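Home Shop Kitchen People Archive

The owner of Drollside, a small tableware shop, wants me to believe that chopsticks deserve sorting. I have my doubts. Mine live in a drawer with the takeout menus.

"That's how you end up eating with one long one and one short one," she says. She stocks 200 designs and claims she can match most pairs by the tip alone. Patterned ones are easy, she says. Plain black is where people give up. 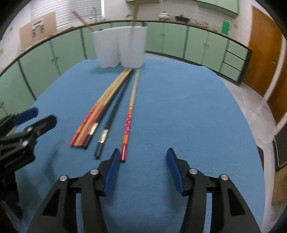
Her rule is to keep six pairs and get rid of the rest. I ask whether a woman who sells chopsticks should be saying that. "Probably not," she says, and then tries to sell me a Pletetti holder.

Does an upright holder really beat a drawer? "It does if you put them back in it." I went home and found four that matched.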